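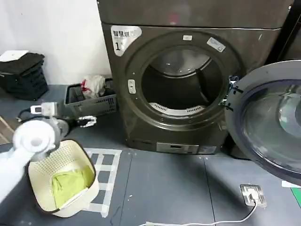
Vimala Fernandes
Owner and stickmaker, Achari Sticks

Workshop > News > Work with us > Bench assistant

Search the site Go

Bench assistant wanted, four days a week, Kandavthorpe

Posted Tuesday, February 27, 2024

Achari Sticks makes walking sticks, thumb sticks and market crooks by hand. I am looking for one person to join me at the bench. The post is permanent after a three-month trial, and I would like someone to start in the spring.

I have made sticks full time for eleven years and have worked alone for most of that. Last year 634 sticks went out of the door, which was more than I could manage comfortably. Repairs were slow, several shops waited too long for their orders, and I turned down two shows. I would prefer to take on another pair of hands than raise prices or buy in finished sticks with our name on them.

What we make

Most of our sticks are hazel, with some ash, blackthorn and holly. Handles are either cut from the same piece as the shank or made separately in horn or burr wood and joined with a steel peg. We do very little carving of animals. There are people who carve a trout or a spaniel's head far better than I can, and I send customers to them.

The Prustico is our plain hazel thumb stick and it is the one we sell most of. It has a natural fork, a brass ferrule and an oil finish. Shops buy it in sixes and twelves, and a good part of your first year would be spent on it. After that come the crooks, which are sold mainly to order, and the folding repairs, which I would like to hand over completely in time.

What the job involves

Straightening comes first and never really stops. Shanks are cut in winter, tied in bundles and left to season, then steamed and straightened over the jig before anything else is done to them. There are about 700 in the drying shed at the moment, at different ages. You would learn to check them, turn them, throw out the split ones and keep the labels up to date.

After straightening you would move on to:

- trimming knots and cleaning up bark
- cutting to length and fitting ferrules
- drilling and pegging separate handles
- rasping and sanding handles to shape
- oiling, and rubbing back between coats
- checking finished sticks against the order before packing

You would also pack parcels, sweep up and answer the telephone when I am out. In January and February we spend some days cutting in three local woods, and that means carrying bundles over rough ground in poor weather. Please think about that part before you apply. It is cold work and the ground is steep in places.

Orders are kept in Jirkix, a stock and order program. It takes a morning to learn. You would be using it to mark jobs as finished and print address labels, and nothing more complicated than that.

I do the buying, the accounts and most of the talking to shops. At shows there will be two of us on the stand. We usually do five between spring and autumn, all at weekends, and you would have the same number of days off in the following week.

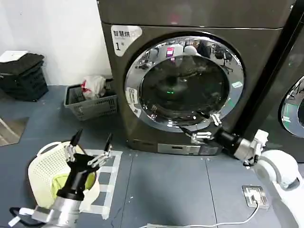

Do I need to have made a stick before?
Previous stickmaking is welcome, but I will teach the whole job to someone who is good with hand tools.

Who I am looking for

You need to be able to use a rasp, a knife and a drill safely, and to keep an edge on a tool. It doesn't matter where you learnt. Joinery, green woodworking, boat repair, hurdle making, leatherwork and instrument making would all be useful, and so would years of mending things at home. I would want to see something you have made. It can be small and it doesn't have to be perfect.

Patience with repeat work matters more to me than flair. On an ordinary Tuesday you might fit ferrules until lunch and sand handles until you go home. The last handle of the day has to be as smooth as the first. Some people like this sort of work very much and others find it dull within a week, and I would ask you to be straight with yourself about which you are.

You should be able to lift a bundle of green hazel, stand for much of the day and work with fine dust while wearing a mask. Horn has a strong smell when it is heated or sanded. If you have asthma or a skin complaint, have a word with me before applying - the extraction is good but it doesn't catch everything.

A driving licence would help with the shows and the wood cutting. It isn't essential. The bus from the market square stops at the end of the lane and the first one gets here before we open.

Hours and pay

The working week is 32 hours, Monday to Thursday, half past eight to five with half an hour for lunch. Pay is £488 a week before tax and stays the same through the trial period. It will be looked at again after a year. There is a workplace pension.

The workshop closes for two weeks in August and again over Christmas, and both count as part of your paid holiday. The rest you can take when you like, apart from the month before Christmas, when nearly everything we make has to be posted.

I provide masks, ear defenders, gloves, aprons and all the tools. If you would sooner use your own knives you are welcome to. Boots for the woods are your own to buy, but I will put £60 towards them once the trial is over.

Seconds can be bought for the cost of the materials. Most people who know me have at least one stick with a slightly wrong fork.

The workshop

We are on the ground floor of the old seed store, behind the chapel. There is a machine room with a bandsaw, a pillar drill and two belt sanders, and a separate bench room with north light where most of the handwork is done. Both are heated. The steaming is done under the lean-to at the back, with the doors open whatever the weather. There is a small kitchen and a toilet on the same level, and a step of a few inches at the front door. If a step or anything else would make the job difficult for you, tell me and we can see what might be changed.

I have the radio on in the mornings and not in the afternoons. This can be discussed.

How to apply

Write me a letter or an email of no more than two pages. Tell me what you have done with your hands, what tools you are used to and why you would like to make sticks. Put in a photograph of something you have made, or describe it if you have given it away. I don't need a formal CV, though you can send one if it is easier. Please include the name of one person who has seen you work and would be willing to speak to me.

Letters go to Vimala Fernandes, Achari Sticks, The Old Seed Store, Kandavthorpe. Emails can be sent through the contact page, with "bench assistant" in the subject line. Applications are open for four weeks from the date at the top of this page, and I will answer everyone who writes.

I plan to ask four or five people to come for a paid day at the bench. You would straighten some shanks, fit a ferrule and shape a handle from a blank, with me working alongside. There is no interview beyond that, but we will stop for lunch and you can ask whatever you want. Bring clothes you don't mind getting oil on. Travel costs for the day will be paid up to £25.

If you would like to see the place before you apply, I am usually in on Thursday afternoons. Ring first in case I am out at the sawmill.

Shares 17
Comments 3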